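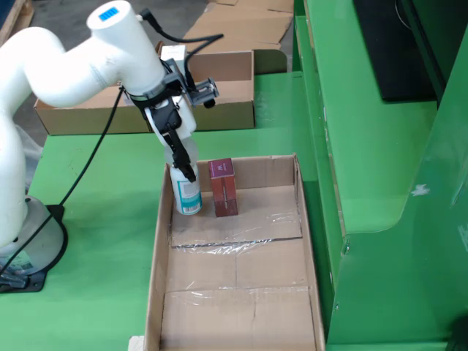
Flonard Countertop Film Sealer – my review after a busy season

8 October 2018

If you sell soup to go, you already know about lids. I run a small lunch counter in Finton, mostly soups and stews with a couple of rice bowls thrown in, and for years the one complaint I could count on was a leaky container. Chowder in the tote bag, chowder on the car seat, chowder on somebody's laptop (that one cost me a month of free lunches, and I still feel bad). So back in January I finally broke down and bought a film sealer, the kind that melts a sheet of clear plastic right onto the rim of the cup.

I went with the Flonard, the manual one with the pull-down handle. It was $378 from Lachance, a restaurant supply place I've been ordering from forever, and that included one roll of film and one ring. I'd looked at a fancier automatic model too, where you slide the cup in and the machine does the rest, but the price made me laugh out loud in the store, so the manual one it was.

Setup

The instructions are one folded page and they aren't great. Threading the film took me three tries the first morning, mainly since the drawing shows the roll feeding from the top and on mine it plainly wants to feed from underneath. Once I got that sorted it was easy, and now I can change a roll with a line at the register and not lose my mind. You plug it in, set the dial, and wait for it to heat up. Mine takes a good ten minutes, so I switch it on when I put the stock on and forget about it until we open.

The little temperature dial has numbers on it that don't match anything in the booklet. I ended up making a pencil mark where the seal looks best and I leave it there. Too low and the film peels off in your hand, too high and you get a wrinkly edge and a smell I'd rather not have drifting over the counter.

How it does with real food

Thin soups are terrific. Chicken broth, tomato, miso, all of it seals flat and tight and you can turn the cup upside down over the sink and nothing comes out. I did that a lot in the first week, in front of customers, like a magician! People loved it.

Thick stuff is a little trickier. If you're ladling chili and you get a smear on the rim, the film won't stick at that spot and you've got a leak again, only now it's hidden under a nice shiny top. I keep a damp towel right next to the machine and wipe every rim, every time. It adds a few seconds per cup and I don't think about it anymore, but whoever you've got on the line needs to be told, and then told again.

Very hot soup puffs the film up like a little balloon. It looks funny and it settles down, though I've had a couple pop when somebody stacked them too soon. I let the cups sit for a minute with the film on before they go in a bag. Some people poke a pinhole in the top, and I tried that, and then I had soup coming out of the pinhole, so no.

Cups and rings

Please read this part before you buy one. The ring that comes with the Flonard fits exactly one rim size, and it was not the size I had a closet full of. My old paper cups were from Brarkel and they're just a hair too narrow. The cup drops right through! I had to buy a second ring for $67, which I thought was pretty steep for a circle of metal, and then wait for it to be shipped. If you call ahead and give them your cup measurements they'll swap the ring for you before it goes out. I didn't know to ask.

Also, the film has to match the cup. Plastic cups and paper cups with a plastic lining don't always take the same roll. I wasted most of an afternoon on that one and blamed the machine the whole time, when it was doing exactly what it should with the wrong film in it.

I put a note about the ring problem up on my page over the summer and got some mail about it, which was nice, I like hearing from other soup people.
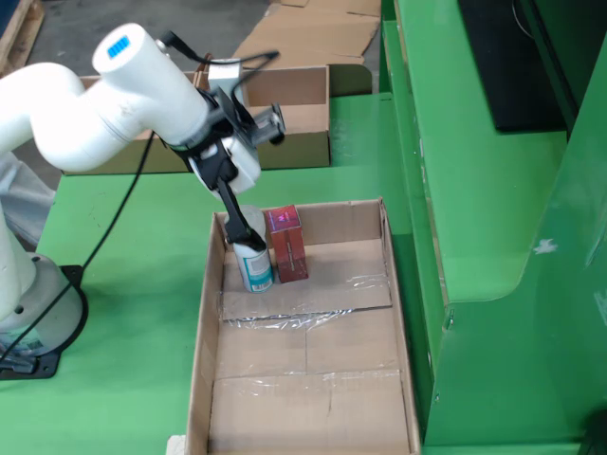 Abilio Barrios wrote back that he'd had the same trouble with the narrow cups, and that he got around it by switching his whole menu over to one size. He says he sells a large and a small in the same cup and just fills the small one to a line, and that his customers got used to it in no time. He also thinks I'm being too easy on the handle, which he found stiff, and he told me his wrist was sore by the end of every lunch until he moved the sealer to a lower table.

He's right about the table. I dropped mine down to the prep shelf after I read that and it's much better – you can lean on the handle a bit instead of pulling from the shoulder. I'm not sold on the one-cup idea, though. My regulars would notice a half-empty cup and I'd never hear the end of it.

Cost and cleaning

One roll does more than 90 cups for me, and I'd hoped for a lot more than that going by the size of the thing. There's a strip of waste between each seal and you can't really tighten it up on the manual model. I still buy regular lids for people eating in, so the film only goes on the to-go orders, and at that rate I can live with it. I added 19 cents to the to-go price and not one person has said a word.

Cleaning is the weak spot. The cutting edge collects a gummy bit of melted film and you have to let the machine cool all the way down before you can get at it. Don't use anything scratchy. I use a wooden coffee stirrer and a rag with warm water, unplugged of course, and I do it at closing when I'm wiping everything else anyway.

Would I buy it again?

Yep, I would. It's noisy when the handle snaps back, the booklet is a mess, and I'm still a little sore about the second ring. But my leak complaints dropped off to almost nothing, and the couple I did get were chili with a dirty rim, so that's on us. If you mostly do sandwiches or salads I'd save the money. For soup, go for it, measure your cups first, and get an extra roll of film in the same order so you're not stuck on a rainy day with a line out the door.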